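Chest freezer

From the Wellow Home Handbook, a household encyclopedia written by one person at one kitchen table

A chest freezer is a freezer that opens from the top, with a lid on hinges and one deep well underneath. I've owned three of them over the years and I still think they're the best thing you can put in a garage, so take this entry as coming from a fan. 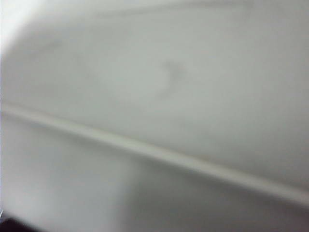

The other main kind is the upright freezer, which looks like a fridge and has shelves. People argue about the two the way they argue about gas and charcoal. I'll try to be fair to the uprights further down, but they have their own entry in this handbook and I was pretty nice to them there.

How it works

Inside any freezer there's a loop of tubing with refrigerant running through it. A compressor squeezes the refrigerant, it gives off heat on the outside, and then it expands and soaks up heat on the inside. Round and round it goes. In a lot of chest models the outer tubing sits behind the skin of the cabinet, so if you put your hand on the side while the motor is running you may find it warm. My mother-in-law called me about this once, quite alarmed! It's normal, and it's also the reason you leave a gap around the thing when you place it.

The part I like best is the lid. Cold air is heavier than warm air, so when you lift the lid most of it just stays down there in the well. Open an upright and a good bit of the cold spills out onto your feet. The chest also holds its temperature better in a power cut, especially when it's full, because a big block of frozen food is slow to warm up. Keep the lid shut and you've got a decent chance of saving everything.

Sizes

Makers sell them as compact, medium and large, and no two makers agree on what those words mean. Look at the liters or cubic feet instead. Mine is a 200 liter model, and it handles a household of four plus one dog who eats better than we do. Before that I had a 147 liter one, which was fine until I started growing beans.

Measure your doorways before you buy (I didn't, the first time, and we ended up taking a door off). Measure the height with the lid open too, if there's going to be a shelf over it. The second one I bought was a Grodura, and with the lid up it hit the bottom of my paint shelf every single time. I moved the shelf in the end.

Where to put it

A garage, basement or utility room is the usual choice. The floor should be level and the spot should be dry. Check the manual for the room temperatures it's made for, as not every freezer is happy in an unheated garage. Some combination fridge-freezers do badly out there, because the thermostat senses a cool room and the compressor hardly runs. Many chest freezers are sold as garage-ready, and that's the wording to look for if your winters are hard.

Don't run it off a thin extension cord. It wants its own wall outlet, and an outlet that isn't wired to a light switch. Ask me about the February we lost half a pig.

Organizing one

Here's the big complaint, and I can't argue with it. Everything you want is at the bottom. You will lean in, your glasses will fog up, and you'll find a bag of something orange with no label on it — squash or soup, who can say.

What works for me is reusable shopping bags, a different color for each kind of food. Meat is in red, vegetables in green, bread in blue. You grab the handles and lift a whole bag out, take what you need, and drop it back. The wire baskets that hang from the top rim are good for things you use every week. I've also tried the stacking crates from Fasby, and they were sturdy enough, but the corners waste a lot of room and they freeze to each other if anything leaks.

I keep a list on the wall with a pencil on a string. My family has crossed things off it maybe twice.

Defrosting

Most chest freezers are manual defrost, so frost builds up on the walls and you have to get rid of it yourself. Do it when the ice is a quarter inch thick or so. I do mine at the end of winter, when stocks are low and it's still cold enough to leave the food outside in coolers for a few hours.

Unplug it, empty it, prop the lid open and find the drain plug. There's usually one inside at the bottom and another on the outside near the floor. Put a shallow tray under the outer one and keep checking it, because it fills faster than you'd think. A bowl of hot water set inside speeds things up a lot. Please don't go at the ice with a knife or a screwdriver! The lining is thin and there may be tubing right behind it, and one poke can finish the freezer for good.

Once it's clear, wipe it down with baking soda and warm water, dry it well, and plug it back in. Give it time to get down to 0°F before the food goes back.

Common troubles

If the lid won't seal, clean the gasket first. Crumbs and old frost are the cause more often than a worn gasket. If frost is only building up in one corner, that's generally where warm air is sneaking in. A clicking sound with no cooling afterward points to the starter relay or the compressor, and at that stage I'd call somebody.

See also: Upright freezer; Freezer burn; Blanching vegetables; Power cuts, food safety in

Last revised Oct 24, 2025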